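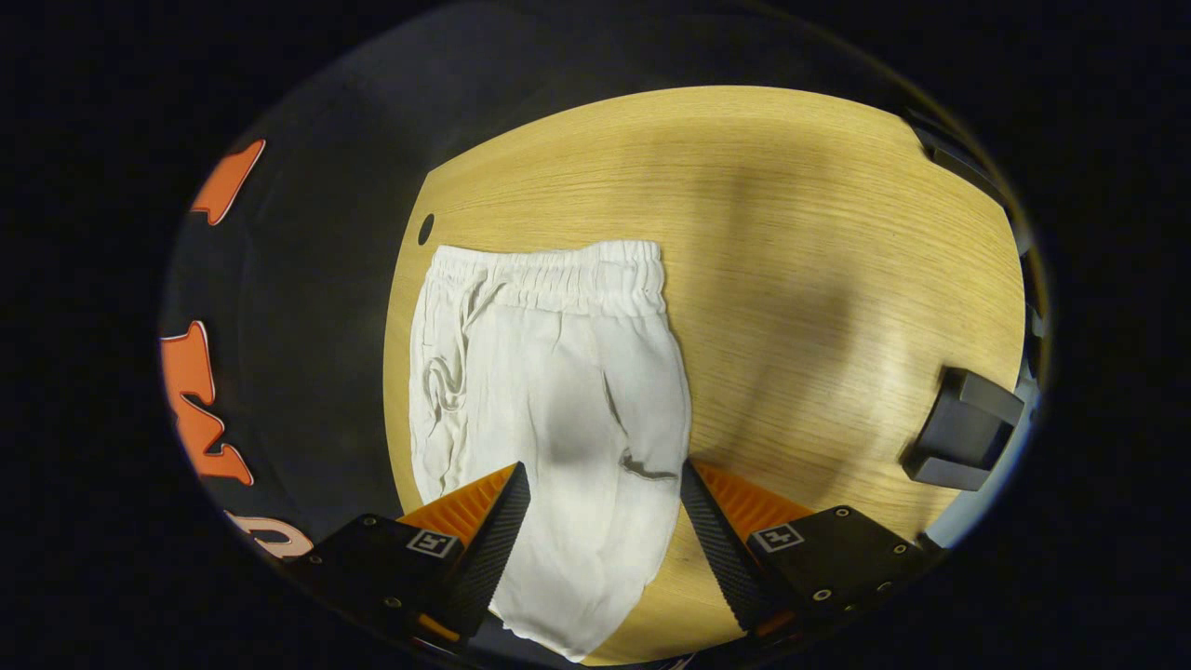
Gripper at the near edge of the bench, white trousers waiting, waistband at the far end.

February, open day, notebook kept by me because Liam had the good pen and wouldn't lend it.

Doors at 2. Visitors from Cesdale came first and all together, coats on, and stood in the doorway as if the floor might be switched on. Korkor did the welcome. She had been told to keep it short and she did, so short that I was still looking for the extension lead when she said "and now the demonstration".

Task as agreed: fold one pair of white trousers (the drawstring pair) by hand with the orange-padded gripper, talk people through it, let them have a go. Then the arm does the same on the other bench. Abílio wanted the grey T-shirt, which folds beautifully. Overruled by Theophilus, who said folding something easy in front of the public is cheating. Noted that Theophilus was not the one folding.

Observations, hand-held:

- Going in from the leg end works. Both tips under the hem, close, lift, walk it up to the waistband. Visitors got this quicker than we did in training, which I will not be telling the others.
- Waistband is still the trouble. The ruffles spring back and the fold creeps towards you. Pinning it with the back of the left finger helps.
- Drawstring. A boy from the Cesdale lot caught it on his first try and lifted the entire garment by it. Biggest applause of the afternoon. Should tuck the string in before each go, but then we're demonstrating tucking.
- White on pale wood looked fine to all of us and poor to the software. Tag tracking held all afternoon, cloth outline did not. Shadows from people leaning in made it worse, and people do lean in.

Observations, arm:

Run 1 good. Run 2 good, slow. Run 3 it folded one leg, considered the other, and parked. Úna told the room it was "thinking", so I now have to explain to a retired dentist why it thinks for four minutes. Log says it lost the hem and timed out. Restarted from the tablet and it went through. We stopped after run 8, while we were ahead.

Questions I couldn't answer: can it do fitted sheets (no, but neither can I), does it iron, how much is it, does it mind. The man from Pivine asked how many folds are in the training set. I said 1,986 and he wrote it down with great care. Checked later and that's the count from before we threw out the bad grips. Korkor will email him the right one.

Guest book has 281 signatures. One is Liam's. Two pages are a drawing of a horse.

To do before the Tetteh visit:
- darker mat for the bench, or darker trousers. Abílio says trousers.
- lamp moved to the far side so visitors' heads stop landing on the cloth
- timeout down from four minutes to something a crowd will stand
- spare tips for the gripper. The textured ones are picking up lint. Ikwood quoted for the last lot, Úna has the email
- biscuits. Ran out before the Pivine people got upstairs and it was mentioned

Cleared up by 6. Trousers folded by Theophilus, by hand, badly.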